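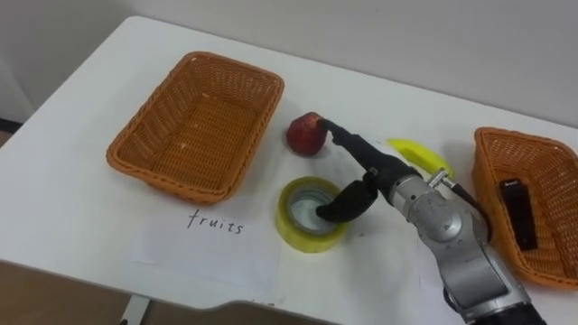 Polteo

Polteo reads replay files from the turn-based strategy game Trukier and turns them into plain text or CSV. It runs from the command line. It does not modify your replays, and it does not need the game to be installed on the same machine.

The current release reads replays from the base game and from the Goodall expansion. Co-op replays are read, but only the host's moves are written out.

Install

You need Python 3.10 or later. From the project folder:

pip install .

On Windows, run the command from a normal prompt. If you installed a release older than 0.6, uninstall it first. The old version put its settings file in a different place and the two will fight over it.

Basic use

polteo read match.trk
polteo read match.trk --csv out.csv
polteo batch replays/ --csv all.csv

The first command prints one line per turn. The second writes the same thing to a CSV file. The third goes through a whole folder, including subfolders, and adds a column with the file name.

By default, batch stops after 500 replays. Set --limit 0 to turn that off. Large folders take a lot of memory because the whole table is held until the end. This is on the list to fix.

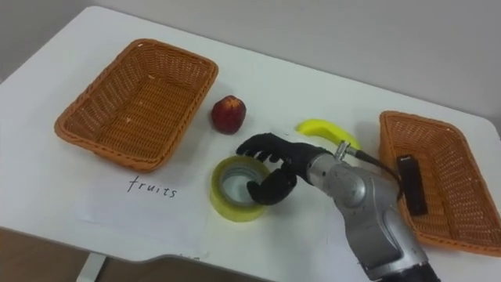

Two wicker baskets, fruit and a sheet of paper with "fruits" written on it.

Columns in the CSV

match_id: taken from the replay header. Not unique if the same match was saved by both players.
turn: starts at 1. The setup phase is turn 0.
player: A or B. Player A is whoever moved first, which may not be the host.
action: move, attack, build, trade, pass or resign.
unit: the unit's internal name, so "lancer_2" and not "Veteran Lancer". A lookup table is in data/units.csv. It has 93 rows, one for each unit in the base game and the expansion.
from_tile, to_tile: written as column and row, for example 7,12.
gold_after: the player's gold once the action is done.
seconds: time spent on the action. Empty for matches played without a clock.

A trade takes two rows, one for each player. If you are adding up actions per turn, drop one of them.

Settings

Settings live in polteo.ini in your home folder. The file is made the first time you run the program. The ones people change most:

language = en
tile_origin = top
skip_short = 5

skip_short leaves out any match with fewer turns than the number given. Set it to 0 to keep everything. tile_origin can be top or bottom. The in-game map counts rows from the bottom, so use bottom if you want the numbers to match what you see while playing. 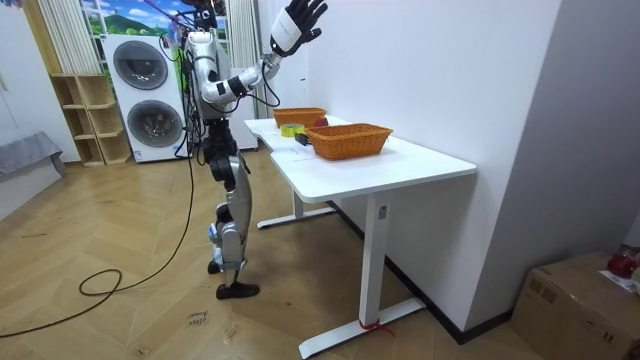
Known problems

Replays saved during a disconnect have no end marker. Polteo reads them as far as it can and prints a warning. The winner column in the match summary will say "unknown".

Weather is read wrong on the Oltbridge map. Fog shows up as rain. The replay stores the same code for both and we have not found where the difference is kept.

Player names in scripts other than Latin come out fine in the CSV, but Excel may show them as junk if you open the file by double-clicking. Use the import menu and pick UTF-8.

Custom maps wider than 70 tiles are not supported. The game saves them in another layout.

Tests

pytest tests/

The test replays are small matches we played ourselves with throwaway accounts. Please do not add replays of matches with other people unless both players have agreed to it. The slow tests are skipped unless you pass --slow.

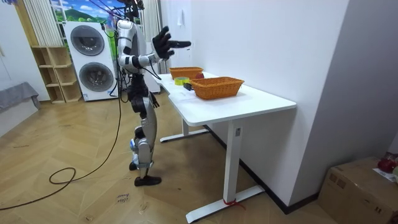 Humanoid robot beside a white desk.

Reporting a bug

Open an issue and attach the replay if you can. Include the game version, shown in the bottom corner of the title screen, and the output of polteo --version. If the replay has to stay private, run polteo strip on it first. That removes player names and chat and leaves the moves alone.

Changes in 0.7

Added support for Goodall units and the two new terrain types.
Fixed a crash on matches that ended in a draw by agreement.
Renamed --out to --csv. The old name still works for now and will go away in 0.8.
Removed the HTML report.

License and contact

MIT license, see LICENSE. The unit names in data/units.csv come from the game and belong to its publisher. Polteo is a fan project with no ties to the developers.

Maintained by Evie Haworth. Pull requests are read once a week, less often in October.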